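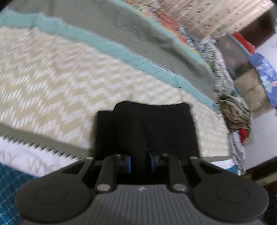 Kakumton Hill Climb

The Kakumton Hill Climb is an annual motorsport event held on a closed public road above the town of Kakumton. Cars run one at a time against the clock, and the fastest of two timed runs decides the result. The event takes place in July, a month chosen for its dry weather and known locally for its thunderstorms.

Course

The course is 5 kilometers long and has 12 numbered corners. A thirteenth bend, just past the old quarry entrance, was left off the original map and has never been given a number, although more cars have gone off there than at any of the others. Drivers call it Lellness, after the dairy whose fence it borders. The dairy has replaced the fence often enough that it now keeps the posts in stock.

The road climbs steadily through woodland for the first half, then opens onto bare hillside, where crosswinds are common. The surface is ordinary asphalt, patched by the county as its budget allows. The finish line sits just below the summit, partly because the summit itself is a parking lot and partly because the stopping area has to go somewhere.

History

The climb grew out of a reliability trial in which finishing was considered the achievement and speed was thought a little vulgar. Timing was introduced in the third year, at first with two stopwatches and a field telephone. The two watches rarely agreed, and the published results from this period give both times. Several early wins are still disputed by the families concerned.

The event was suspended for nine years after the road was resurfaced with loose gravel, a decision the county described as temporary. It returned with crash barriers, electronic timing and a limit of 53 entries, set to match the number of spaces in the paddock. The paddock has since been enlarged – the limit has not.

Classes

Entries are divided into road cars, modified saloons, historic cars and single-seaters. The Maurya Trophy goes to the fastest driver overall and has nearly always been won in a single-seater. The main exception came in a year of heavy rain, when a modified saloon with a roof and working wipers beat the entire single-seater field. The rules were reviewed the following winter and left alone.

Historic cars must be at least as old as the regulations say they are, and proving this occupies much of Friday afternoon.

Timing and records

Timing equipment is supplied by Trivix, which also runs the results screen at the start line. The course record has been broken twice since the electronic system was installed. An earlier and faster time is listed separately in the program, with a footnote pointing out that it would have required the driver to take Lellness at a speed his car could not reach.

Spectators

Viewing is permitted from marked banks on the inside of the corners. Once the road closes it stays closed until the lunch break, so anyone who has forgotten something in the car will be without it for roughly three hours.

See also

Hill climbing (motorsport)
Reliability trial
Maurya Trophy

This page was last edited on April 24, 2025.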